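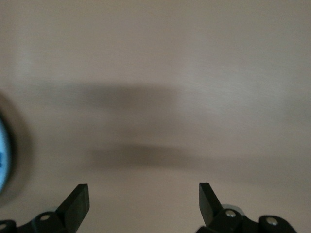
Ingegerd Hovland: The sleeve badge for the Fledport partnership is still missing from the away shirt in the club shop. Supporters who order the away shirt with a player name receive the version without a sponsor, and 3 of them have now written to the club to ask whether the agreement has ended. It has not. Please treat this as urgent, as the sponsor has asked for a written answer.

Support desk, first response
Thank you for your report. The matter has been logged under reference 261 and passed to the online shop team. We understand that the home shirt and the training top are shown correctly and that only the away shirt is affected. Please tell us if this is wrong.

Steps taken so far
The product record for the away shirt was compared with that of the home shirt. Both carry the sponsor code supplied by Cekalcombe at the start of the season. The badge setting was switched off and on again, and the shop page was reloaded on a separate computer. The badge then appeared on the plain shirt but was still absent once a name and number had been added.

The order list sent to the printers at Grirnanov was also checked. It contains a column for the sleeve badge – this column was blank for every away shirt with a player name. The printers have therefore followed the instructions they were given, and no fault is recorded against them.

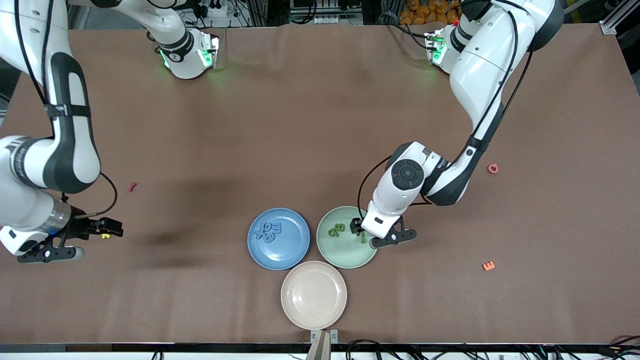 The blank column was traced to the personalisation form. When the form was copied from last season, it kept the old rule that no sleeve sponsor was to be printed on away shirts. That rule was correct under the previous agreement, which covered home matches only. It should have been removed in September, when the new terms came into force.

Action by the online shop team
The old rule has been deleted. A test order for an away shirt with the number 9 was placed at 14.20 and the badge column was filled in as expected. The test order has been cancelled and will not be sent to print.

Still open
1. Orders already printed without the badge. Helge Bakke in the commercial office is to decide whether these will be replaced or refunded.
2. The stock of 400 blank away shirts held at Midtbø. These may be used as they are, as badges are applied at the printing stage.
3. The written answer to the sponsor. The support desk can supply the facts, but the letter must come from the club.

Reply from Helge Bakke
Replacement is approved for any supporter who asks for it. Please do not contact buyers until the wording has been agreed with Fledport.

Status: awaiting customer. The ticket will remain open until the agreed wording has been received.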